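I promised to write down where my home robot project is, so a small thread, in order and without hurry. I work on it in the evenings, in the corner of our kitchen in Nirnham, and I am not an engineer by education. Please correct me if I use a wrong word.

The project has the name Flilitum. The final goal is modest: a robot with two arms that goes through the ground floor and takes things up from the floor, so my back does not have to. The real base is still a frame with four casters and a lot of tape.

Before I spend more money on motors, I do everything in simulation. I bought the old workstation second-hand in Hultesberg in August. It has 96 GB of memory and a fan that my family can hear from upstairs.

First lesson. I believed the simulation would be the easy part and the metal would be the hard part. In my case I needed 19 evenings only to make the wheels stop sliding over the floor like it was ice. The friction value was correct in one file and overwritten in another file. I found it by reading both files aloud.

Second lesson: use more than one camera. For a long time I had only the view looking forward, and I could not understand why the arms touched the body when they folded. With a view from above you understand such a problem in one minute.
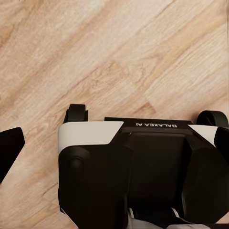

From above, and then over the arms into the room.
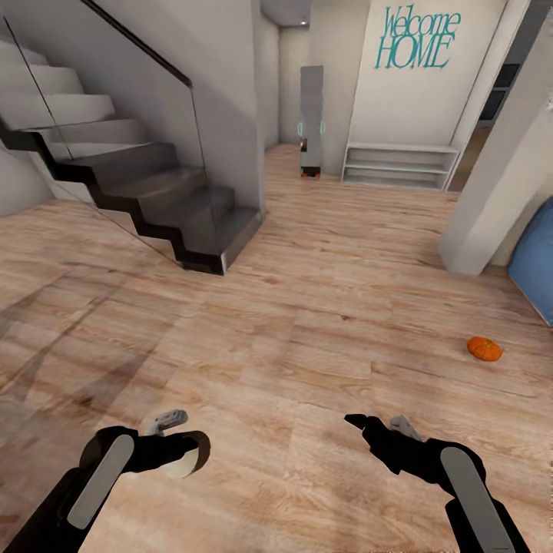 Quispe Home Robotics
@quispe_builds

The room is a ready-made house model, I did not draw it. The pumpkin on the floor is my target object. I tried a ball first, but it rolled away at every touch and I learned nothing from it. The pumpkin has ribs and a flat shape, so there is some chance to hold it.

The size of the pumpkin I changed two times. If it is too big, the jaws do not open enough. If it is too small, the fingers must go so low that they hit the wood. Now it is 70 mm wide and I will leave it like this until the grasp is good.

The tall gray one in the hallway is also a robot. For Flilitum it is only an obstacle. I keep it standing in its place, and the planner must find a way that does not come near it. The stairs are also forbidden. I put an invisible wall before the lowest step, a bit wider than necessary.

Some people asked how I test the grasp. I have a script which puts the robot at a slightly different start point each time, drives to the pumpkin, closes one hand, lifts and waits. Last night it made 800 attempts while I was sleeping. In the morning I look only at the bad ones, with coffee.

Most of the bad ones are the same mistake. The base stops too early and the arm must stretch to the end, and then the wrist has no freedom left to turn. I think the correct answer is to drive closer, and not to make the arm smarter. If you have experience with this, I would be thankful for a comment.

About the real build: the shoulder brackets are printed, but the holes are a little too narrow for the bearings. I will not use the hammer again. I ordered a reamer and I will wait for it like an adult person.

For those who want to start something similar: please write down every change, also the small ones. I use a paper notebook next to the keyboard. Two times it saved me from repeating a test that I had already done and forgotten.

Next I will try the same pick with the left hand, then put the pumpkin closer to the wall, where there is less space for the elbow. I will write again when I have the numbers. The files are not public yet, my folders are in a bad order and half of the comments are not in English.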